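Workshop notebook, Clallo growth map
November, started before 8 a.m., finished after lunch
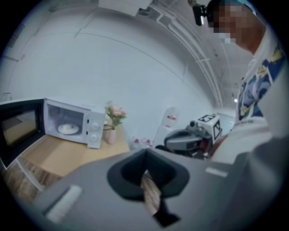
Where things stand

Base layer done. River, the two rail lines, county line, the old wagon road as far as the Kimov turnoff. All traced and checked against the survey sheets. The rest of the wall map still needs the town boundaries by decade, which was supposed to be the easy part.

Not easy. Clallo annexed land in strips, sometimes just the road and nothing either side of it, so the boundary for the fifties looks like a comb. Drew it twice. Second version is the one in the blue folder. First version is in there too, crossed out in pencil, do not scan it.

Janora is worse. Was its own town, then wasn't, then was again under a slightly different line. The library's clipping file has the second incorporation vote but not the map that went with it. Using the school district line as a stand-in until the county finds theirs. Marked dashed.

Population labels

Earliest count I trust for Clallo proper is 2,189. There's a bigger number on the railroad brochure but it's a brochure, they were selling lots. Same brochure shows palm trees on a street that was still a cotton field on the survey sheet, so.

Kimov: 800 in the gazetteer, same edition. Looks rounded. Going on the map as printed with a small r after it. The legend has to say what r means, I forgot this on the last map and got asked by everyone who walked past.

Janora has no count before the split. Leaving the label off. Do not fill in by subtraction, I tried it on scrap and got a negative farm population.

The canal question

Spent most of the morning on this and should not have.

The Pirzada ditch is on every map of the valley but it's not in the same place on any two of them. On the survey sheets it leaves the river above the bend and runs straight west. On the irrigation company's map it leaves below the bend. On the street map from the gas station era it's gone completely and there's a Pirzada Avenue with a kink in it for no reason.

The kink is the clue, I think. Laid the street map over the survey sheet on the light table, lined up at the depot and the courthouse corner, and the kink sits right where the survey ditch crosses the section line. So the street followed the ditch bank for a block and a half and then went back to the grid. Which would mean the survey is right and the company map shows a plan, or a later heading, or someone drew it from memory.

Against that: the company map has the gate drawn with its number, and people don't usually number gates that aren't there. Could be both. Ditch headings washed out all the time before the dam. They could have moved the heading down past the bend after a flood and kept the rest.

For the wall map: survey line solid, company heading dotted, one line of text. Wording so far:

"Pirzada ditch. The upper heading is from the county survey. The lower heading appears on the company map and may be later."

Good enough. Check the flood years in the newspaper index next time at the library, look under both "ditch" and "canal" becuase the paper used them any way it liked.

Older canals underneath. The survey notes mention "ancient ditch, dry" in several places north of the river and the surveyor even paced off the width of one. These go on their own layer in the brown. Not going to connect them up. The notes give crossings on section lines and nothing between, and the last published map that joined them with nice smooth curves has been copied ever since as though someone had walked it. Short ticks at the crossings only. Museum should see this layer before printing, they know which sites should not be shown closely and I don't.

Street names

Running list of things found while doing other things:

Depot Street is not at the depot. The depot moved. Old one was two blocks east, there's a tire shop on it.

Clallo Road becomes Kimov Road at the old ferry landing, not at the city limit. Each town named the road for the other one and then at some stage they swapped. Directory before the war has it the other way around. Need to pick one for the historic inset. Picking the older one.

"The Heights" in Janora is lower than downtown Janora. Contours checked. It stays.

Orchard Loop had citrus. Grove Loop, no sign of a grove on anything I've looked at.

Printing test

Ran a strip of the lower left corner at full size. Notes:

Browns too close together. The ancient ditches and the farm lanes read as the same thing from across the room. Pushed the ditches toward red, lanes toward gray. Better. Not great under the yellow lights in the hallway, where it's going to hang, so take the next strip out there and look at it on the wall before changing anything else.

12 point for the neighborhood names is fine standing up close. From the bench by the door it isn't. Went up a size for the big subdivisions and left the small ones. Now the mobile home parks look less important than the golf communities, which was not the idea. Same size for all of them, and abbreviate if I have to.

River blue is good. Leave it alone. It's a dry river most of the year so there was a suggestion on the sign-up sheet to show it in tan. Thought about a tan bed with a thin blue thread. Tried it. Looks like a road. Back to blue.

Subdivision dates

Using date the plat was filed, not when houses went up. Has to be said in the legend. Some of these sat empty a long time, the one north of the Janora cutoff was filed, replatted, renamed and then had nothing on it but streetlights until the freeway came through. Filing date is the only one I can get for all of them from a single source and I'd take one consistent wrong-ish date over a mix.

Color ramp by decade, light to dark going forward. Had it dark to light at first, so that the old core stood out, but then the whole edge of the valley went pale and looked empty when it's where most people live now. Flipped it. Core gets a heavier outline so it doesn't vanish.

Missing plats: 3 still. Two are in the recorder's index with a page number that turns out to be somebody's mining claim. The third has the page cut out, neatly, with a blade. Asked at the counter and they were not surprised.

Text panel

Draft runs long. Cut the paragraph on the climate, everybody reading it is standing in it. Cut the sentence on the resort hotel too, since the hotel was outside the map edge anyway. Keep: the river, the first ditches, railroad, cotton, the air field, air conditioning, freeway. One or two sentences each.

Fix "desert valley community" which I've somehow used four times. It's a town. Then it's a city.

The claim that Clallo was named for a railroad surveyor: cannot find it anywhere before the anniversary booklet. The booklet doesn't give a source. The other story, a misread label on a freight map, is in a newspaper letter that is older than the booklet but reads like a joke. Panel will say origin of the name is uncertain. People will not like this. There's a street fair named after the surveyor.

Kimov gets its own short paragraph. It's always treated as the place you go through on the way to Clallo, and for the ferry years it was the bigger stop. Stage station, two stores, the assay office. Moved the ferry landing label up so it doesn't run into the bridge.

Scanner

Streaks again on the long sheets, always the same side. Cleaned the glass, still there, cleaned the little strip next to the feed and they went. Write this on the lid. Anything scanned earlier this week from the survey set should be looked at along the left margin, section numbers mostly. Section 16 on the Janora sheet reads as 15 on the bad scan and I very nearly moved a school.

File names: town, then sheet, then decade. Not decade first. Already have a folder where everything begins with the same thing and you have to scroll for ever.

Still open

County's Janora boundary map. Call again, mornings are better.
Flood years for the Pirzada heading.
Brown layer to the museum, with the notes pages copied.
Legend: r, filing date, dashed line, dotted line. Four things. Box is drawn for three, make it bigger.
Second test strip, take it out in the hallway.
Air field outline. Have the runways, need the fence line. The aerial is in the flat file, second drawer, under the sewer sheets.
Return the street map, it's a loan and it has my pencil on it. Erase first.
Frame shop wants final size including margin. Gave them the size without. Call.

Left the light table set up with the overlay taped at two corners. Please don't move it, depot and courthouse took half an hour to line up.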